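Where Do Old Clothes Go?

Last updated November 18, 2025
By the Brurance kids' page staff
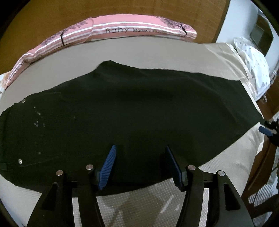
A dark garment laid out on a bed.

Every piece of clothing has to be made from something. A T-shirt is often made of cotton, which grows on a plant. A fleece jacket is usually made of polyester, which is a kind of plastic. Plastic is made mostly from oil and gas that come out of the ground.

Making clothes takes a lot of water and energy. Cotton plants need water while they grow. Factories use more water to wash and dye the cloth. Many factories get their power by burning coal or gas, and that puts carbon dioxide into the air. Carbon dioxide traps heat, so when there is more of it, the Earth gets warmer.

What happens when you outgrow something?

A shirt can go to a few different places when you are done with it.

It can be handed down to a brother, sister, cousin or friend. It can go to a thrift store, where another family buys it. It can be cut up for cleaning rags. Or it can go in the trash.

Clothes in the trash usually end up in a landfill, which is a big place where garbage is buried. Cotton rots slowly there. There is not much air under all that garbage, so rotting cotton gives off a gas called methane. Methane traps heat too. Polyester does not rot the way cotton does. It can stay in the ground for a very long time.

Can clothes be recycled?

Some can, but it is harder than recycling a soda can. Many clothes are made of two or more kinds of thread mixed together, and the threads are hard to pull apart. Buttons and zippers have to come off first. A lot of recycled cloth is shredded and used as stuffing or padding.

A clothing swap in Jostport

In October, the library in Jostport held a clothing swap for kids. Families brought clean clothes that did not fit anymore and took home ones that did. The swap started with 300 items on the tables. By closing time, 296 had been taken. The other four went to the thrift store on Grulent Street.

What you can do

Wear your clothes more than once before washing them, if they are still clean. Jeans and sweaters can often go several days.

Ask a grown-up to show you how to sew on a button. It takes 15 minutes or so to learn.

Wash in cold water when you can. Heating water uses energy.

Before you ask for something new, check your drawers for something you forgot about.

Words to know

Landfill: a place where trash is buried.
Methane: a gas that traps heat in the air.
Polyester: a cloth made from plastic.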